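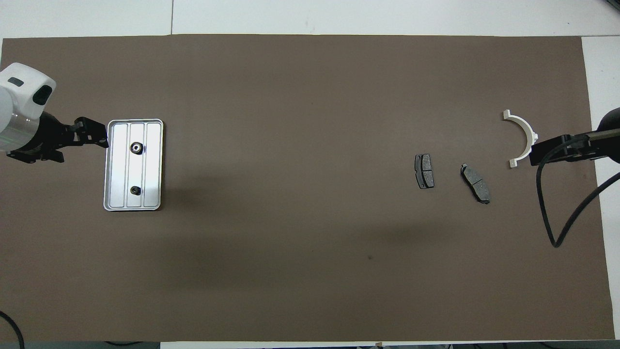
Cheap place to stay in Birnport for a week in December, no car?

Posted by Colette Brunet, September 9, 2020

Hi all! My sister and I are trying to put together a week in Birnport this December and I'm getting a little lost in the listings. We have 700 for the whole stay, both of us together, seven nights, and I'd love to come in under that so there's something left for eating out (we like to eat). We don't need anything fancy. A clean room with two beds, heat that works, and a door that locks would make me very happy.

The hitch is that we won't have a car. We're coming in by train in the evening and I've read that the old town is up a pretty steep hill, and my sister has a bad knee. So I keep going back and forth between the little guesthouses up top, which look adorable and cost more, and the plainer places down by the harbor. There's also a place called the Rollava that seems almost too cheap, and half the reviews love it and the other half are furious about the breakfast. Has anyone stayed there? Is it a bad idea to be down by the water in winter? And do I need to book now, or can I wait and see if prices drop?

Thanks so much, I know that's a lot of questions at once!

Morven Gillies

Hi Colette! I've done Birnport in the off season 2 times now and I'd go again tomorrow. Stay down by the harbor. The old town is lovely for an afternoon but with a bad knee you will not want to be going home up Montes Street every night, especially with a bag of groceries. It's cobbled, and when it rains the stones get slick. There is a bus up the hill but it quits early in the evening, which I found out while standing at the stop with a takeout pizza.

I stayed at the Rollava on my second trip. The rooms are small and the walls are thin — I could follow the whole plot of my neighbor's TV show — but the bed was good and the radiator was almost too good. Ask for a room at the back. The front ones look out on the water, and they're also over the bar. The breakfast people are furious for a reason: it's bread, jam, a boiled egg if you get there early, and coffee out of a machine. I skipped it after the first morning and went to the bakery on the corner by the ferry office instead. If you book without breakfast it comes off the price, but you have to call or email them for that, the booking sites don't show it.

I paid 40 a night for a double in winter. I don't know what they're charging now, so do check, but even if it's gone up a bit you should have money left over for dinners.

As for the wind, yes, it's windy. Bring a hat that ties on or fits tight. The harbor side is a few degrees warmer than the top though, and you're right by the shops and the station. It's a flat walk the whole way from the train, maybe ten minutes with suitcases.

Crescencio Escobedo

just book whatever has free cancellation and check again in a couple weeks. thats what i do everywhere

Wenceslao Villaseñor

I agree with most of what Morven said, but I'd put in a word for the apartments in Plultgate, which is the neighborhood right behind the station. It isn't pretty. It's mostly apartment blocks and a big supermarket. But my wife and I rented a one bedroom there for a week and having a kitchen saved us a lot, probably more than the difference in the room rate would have. We made breakfast and lunch at home and went out at night. The streets are flat and the main bus line goes right through.

Couple of things to look for. Some owners add a cleaning fee at the very end, and ours wanted a 100 deposit in cash when we picked up the keys, which wasn't anywhere I'd noticed in the listing. We got it back with no trouble, but I had to go hunting for an ATM with all our luggage on the sidewalk. Ask about that before you pay. Also ask if heating is included, because with some of the winter rentals it's metered and billed when you leave. And if your train gets in late, make sure somebody will be there with the keys! The Rollava has a front desk at least, so that's one point in its favor.

On waiting for prices to drop, I wouldn't wait too long if your dates are anywhere near the holidays. The first half of the month is quiet and you can take your time. After that families start coming home and the small places fill up. What are your dates?

Colette Brunet

Thank you, all of you! We're going the first week of the month, so it sounds like we're okay. I'm leaning toward the harbor for the knee's sake, but I'm going to show my sister the Plultgate idea tonight, she's the one who cooks. Morven, do you remember if the Rollava has an elevator?

Morven Gillies

It does, a tiny one. You'll have to send the suitcases up separately.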